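Getting a House Ready to Sell: Small Jobs, Done Cheaply

by Nives Testa

The agent will tell you to declutter. What she means is that buyers don't want to see your kettle. Start in the kitchen and clear the benches down to one appliance, preferably one you've cleaned this year.

Cupboards. People open them. They will open the one you stuffed everything into at 5 to ten, so pack that one first. Boxes can go to a friend's garage, provided it's a friend you can spare.

Scuffed skirting. Warm water, a drop of dish soap and an old sock will shift most marks. Whatever is left gets a dab of paint from the tin in the shed, which will be a slightly different white. Put a chair there.

Sticky doors. Rub a candle stub along the edge that catches. If it still catches, plane a little off, hang it and try again before you get enthusiastic.

Grout. Bicarb and water, mixed to a paste, left for 15 minutes and scrubbed with a toothbrush. Mark the toothbrush.

Smells. Skip the vanilla candles, as every buyer now wonders what you're hiding. Open the windows the night before and cook something dull for tea.

Front yard. Mow, edge, sweep the path and move the bins. I was once quoted $1,905 for "kerb appeal" and spent $800 on mulch, a letterbox and a new colour for the front door. The letterbox got more compliments than the ensuite.

Light globes. Replace the dead ones, and match them while you're up there. A hallway that goes from yellow to blue feels like a servo. 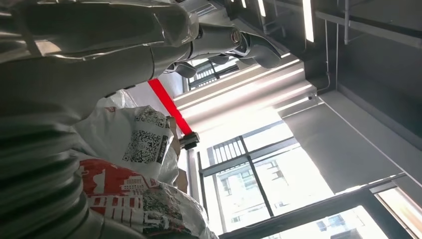
Page 15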